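About Prarkevis

We make boxes with switches, sliders and buttons on them, for people who need to practice using switches, sliders and buttons.
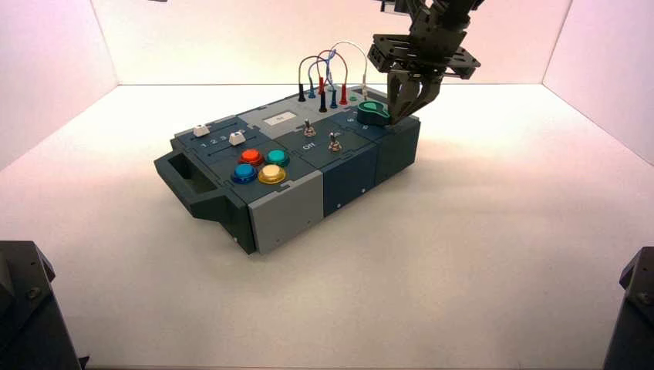 People usually find us after reading a good deal of other companies' copy, and a fair amount of it is hard to believe. Panels of knobs and latches are sold as a cure for restlessness, a shortcut to early math, a way to keep an aging mind sharp and, in one catalog we still have pinned up by the kettle, a "gateway to confidence." We have been in this trade long enough to doubt most of that, including some of what we printed ourselves in the first few years.

So this page says what we make, how we came to make it, and what we are willing to claim.

How it started

Tamara Zamfir was repairing laboratory instruments when a friend who worked in hand therapy asked her to fix a practice board. It was a sheet of painted wood with household fittings screwed to it: a light switch, a door bolt, a bell push. The bell push had gone soft and the light switch was so stiff that patients used the heel of the hand to get it over. Tamara replaced both, and then made the mistake of asking how the therapist knew whether someone was improving. The answer was that she watched, and that some weeks the board was looser than others.

That bothered Tamara more than the broken bell push did. If the switch gets easier every month, the patient seems to get stronger every month. She went home and started building a box in which each control could be taken out, checked and swapped for one that felt the same as when it was new.

The first one was ugly and weighed too much. It went to the same therapist, who returned it with a page and a half of complaints. We still work more or less that way. The name Prarkevis came later and means nothing, although we have been told with great certainty by several visitors that it must.

What we make

The Grestelon is our main box. It is built from separate blocks that fit together in a row, with a handle at the end for carrying, and the controls are on top. The blocks come in grays and a dark navy. We chose muted colors on purpose, so the things you are supposed to press or push would be easy to find.

A common layout has a pair of sliders, a set of four push buttons and a pair of toggle switches. The sliders run in tracks with numbers printed alongside, so you can ask someone to stop at 2 and see whether they do. The buttons are the big domed kind you would know from an arcade, in red, teal, blue and yellow. The toggles are metal in color, small, and about as unforgiving as the ones on old stereo equipment. Opinions on the toggles are divided. Children flip them for the sound. Adults recovering from a hand injury tend to dislike them on the first day and ask for them on the third.

You can order the blocks in a different sequence, and people do. We used to offer advice about the best sequence. We stopped after two clinics swore by opposite arrangements and both seemed to be doing fine.

The Dinu is the smaller one, a single block with one kind of control on it. Schools like it because it fits in a drawer and because arguments over who gets the red button can be settled by buying another. We would sooner sell you one Dinu to try than a full Grestelon you end up keeping on a shelf.

Where the parts come from

The toggles and push buttons come from Vestetti, a small supplier we have used since the second version of the box. We have tried cheaper ones. Salespeople will tell you a toggle is a toggle, and for a garage light that may be so. On a box that gets used all day by forty different hands, the cheap ones start to wander. One batch came with a note promising "consistent actuation for life," and a few of them had stopped clicking by the time we had unpacked the rest.

We cut the blocks and fit the tracks ourselves. The slider knobs were the hardest thing to get right and we are still not fully satisfied. Too tight, and people push the whole box across the table. Too free, and a knob slides past where it was meant to stop, and the person using it gets blamed. The current version sits between the two, nearer to tight. If yours feels wrong, tell us. It may be wrong.

Every box is tested before it leaves. Each toggle is thrown 500 times and each slider is run end to end 2000 times, and if the feel has changed at the finish, the part goes in the bin. We used to describe this on our packaging as "rigorous." It is a fairly dull afternoon with a counter, and we have no idea how it compares with what other companies do, because they don't say.

What we claim and what we don't

If you practice moving a slider, you will probably get better at moving a slider. We are comfortable with that sentence.

Does it carry over to buttons on a coat, or keys, or a kettle? Sometimes, according to the therapists we deal with. They also say it depends on the person, the injury, the number of sessions and whether anybody kept going at home. We have read the glowing reports that come up when you search for activity boards. Many of them follow a handful of people for a few weeks and were paid for by whoever sold the board. We would like to see better ones and have lent boxes to people who say they are going to do them. We will believe the results when there are some, and we will put them here even if they make us look silly.

We don't say the box makes children cleverer. A four-year-old who has spent half an hour pressing a blue button has had a good half hour. A parent wrote to ask whether we could confirm this was a developmental milestone. We wrote back that it sounded like fun.

We don't call it therapy, either. It is a piece of equipment. The therapist is the one doing the therapy, and if you don't have one and your hand hurts, please go and find one before you spend money with us.

A survey we used to quote

For a while this page carried a line saying that 568 out of 576 customers would recommend us. It was a true figure. It was also collected by putting a reply card in the lid of each box, and people who are annoyed with a product don't usually fill in the cheerful card that came with it. We also never asked what they would recommend it for. Tamara took the line down after a customer, a retired statistician as he pointed out twice, telephoned to ask how many cards had gone out in total. It was more than 2000. He was quite polite about it.

The eight who said no were the useful ones. Several of them wanted larger lettering, which they now have on the Dinu. One hated the handle. One thought the word "Off" next to a switch was of no use unless the "On" was just as easy to read, a fair point that led to a long argument in the workshop. One had ordered the wrong thing and wanted a bread box.

Who uses them

Hand clinics, mostly, then preschools and special education classrooms, then a mixed group that we know less about. Some boxes go to workplaces where new staff have to learn a panel before they are let near the real one. Some go to people testing how easy a control is to see, reach or operate. A few go to private homes, often bought by a son or daughter for a parent, and in those cases we usually suggest a phone call first. It can be a kind present. It can also sit there looking like homework, and not every father of eighty wants to be handed a set of colored buttons. Ask him.

We will make custom layouts if the request is sensible. Tell us what the person needs to do with their hands and leave the list of parts until later. The orders that go badly tend to start with somebody wanting one of everything. A crowded panel photographs well and then the person sitting in front of it can't work out where to begin.

Repairs and returns

Any block can be removed and replaced, and we keep parts for all the versions we have sold apart from the very first, which Tamara would prefer to forget. Send the block by itself if you can and keep the rest of the box in use. We charge for the part and the postage. There is no service plan. We looked at setting one up and couldn't find a version of it that did more for the customer than it did for us.

Please wipe the boxes with a damp cloth and keep sprays away from the slider tracks. Other makers say their boards can be rinsed. Perhaps they can. Ours can't, and we have had several through the workshop that prove it.

Returns are accepted if the box isn't right for you, whether or not you can say why. We do ask, though, and we write the answers down.

Visiting

The workshop is open to visitors on Monday afternoons, with boxes out on the bench to try. Bring the person who will be using it if that's possible. We close for part of September to recheck the test equipment and clear out the bins. You are welcome to bring a competitor's board along for comparison — several people have, and on one occasion we told them to keep it.

Write or call before you come, as the door is hard to find and the sign blew down last winter.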